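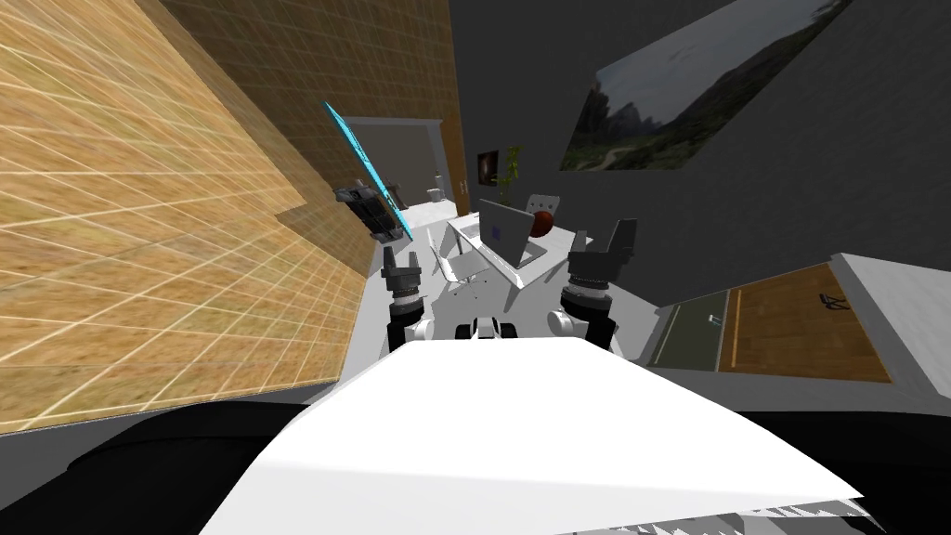
Tan tiles, a glassy turquoise sheet and a doorway beyond.

A free port for Gronow, again

20 Mar 2020

So the Gronow free port is back. I thought we had buried it in the last round of talks, along with the night ferry and the joint fishing office, but the trade ministry has put out a new paper and there it is on the second page, with a map.

For those who haven't followed this as closely as I have (lucky you), the idea is that goods could land at Gronow, sit in sheds, be sorted or put together, and leave again without anyone paying duty until they cross into the country proper. Firms like it for obvious reasons. The council likes it because it has had nothing else to like since the cannery closed. The ministry likes it now that we are outside the customs union and need to have something to show for it.

I have read the paper twice. It says the zone will bring in almost 200 new firms. It doesn't say over how many years, or where they will come from, and this second point is the one I keep tripping on. A firm that moves from Tusevness to Gronow to save on duty is a new firm in Gronow. It is also a lost firm in Tusevness, which is 40 minutes up the coast road and has a port of its own that nobody in the capital seems to remember.

The number that made the evening news was 1,933 jobs. I'd love to know who worked out the last three. When I see a forecast that exact I go looking for the method, and the method is in an annex, and the annex says the figure was "supplied by partners". The partners are Virnent, who own the sheds, and Cesalen, who would run the gate. I don't say they made it up. I do say that if I owned a row of half-let sheds I would find it quite easy to believe in a busy future for them.

Eckhard Wegener was on the radio defending all this. He used to sit on the port board and now advises the ministry, and he is a good talker, I'll give him that. He said the old customs rules had been "a hand on the throat" of the port. Perhaps. But when he was on the board he told us the trouble was the depth of the channel, and before that it was the rail link. The channel is still too shallow for the bigger ships and the rail link is still a single track with a passing loop. Neither gets a line in the new paper.

There is also the small matter of what we sell and to whom. Most of what leaves Gronow goes to the same four countries it has always gone to, all of them in the union we have just walked out of. If the talks go badly there will be checks at the other end. A free zone does nothing about that. You can save a firm the duty on its parts and it will still be stuck in a queue with the finished goods, filling in forms about where the parts came from. The rules on origin could well make it worse for anyone using the zone, depending on what gets signed. The ministry's answer is that the talks will go well. That was the answer last time too.

I did write to ask about the policing side. Free ports elsewhere have had trouble with goods going missing and with owners who can't be traced, and I wanted to know how many customs officers would be posted to the gate. The reply took four weeks and said that staffing would be "in line with need". I've written back to ask whose.

My neighbour thinks I'm being sour. Her son has been out of work since the cannery went and she says any jobs are better than a man with a blog picking holes. It's a fair thing to say and I didn't have much of an answer for her over the fence. If sheds full of work turn up on the quay I will be glad and will write so on this page. I'd just like the people asking for the tax break to put something down in writing about what happens if they don't.

Comments on the paper close at the end of March, though with everything else going on I wouldn't be surprised to see that pushed back. Mine has gone in. It is mostly about the rail link.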